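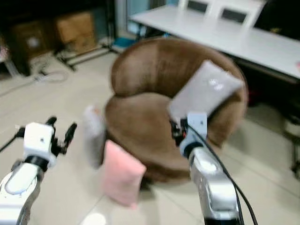
Home Furnishing Basics, Unit 2: Dressing a Round Armchair

Welcome back, everyone. Last time we spent a good while on sofas, and I promised we'd move on to something smaller and (I think) a bit trickier, the round tub chair. A sofa gives you a long straight back and two square corners to tuck things into. A tub chair gives you a curve all the way around, and a cushion with four straight sides never quite agrees with a curve, so please be patient with yourselves.

Start with the seat bare. Run your hand over the pile in one direction so the nap lies even, especially on velvety fabrics, where every handprint shows. Then pick your back cushion, the one that does the real work behind the sitter, and stand it up against the middle of the backrest. Only after that should you bring in a second one, set on a slant toward one side. Step back to the door and look before you fuss with it any more! 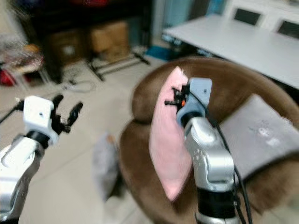
How many cushions should a tub chair have?

Two is plenty for most deep, round seats. A third can be lovely for a photograph, but the person sitting down will have to put it somewhere, and that is usually the floor.

Now a few words on color, which we'll come back to in the June workshop. Brown is a friendly background. A soft pink warms it up, and a light gray calms it down, and the pair together look nicer than either one alone, at least to my eye. If a cushion has a printed mark or a label on it, decide early whether you want it facing out, and turn it before you settle it in place.

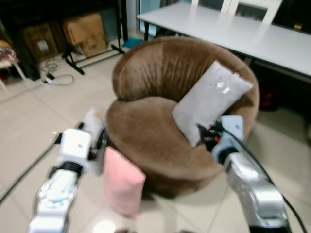 The same goes for zippers, which I like at the bottom edge where they won't catch on a sleeve. Hold the cushion by its top edge and give it a gentle shake so the filling drops, then lower it in and let go. Don't push it down hard into the seat, or you'll flatten the lower half and be plumping it again by lunchtime.

For practice, dress one round chair at home in two different ways, and leave each arrangement for a full evening of ordinary sitting. Write down which cushion slid, and which way. The Skostwood fabric cards are in the sample drawer, and you're welcome to borrow card 2274 (the browns) or 3587 (pinks and grays) until our next meeting.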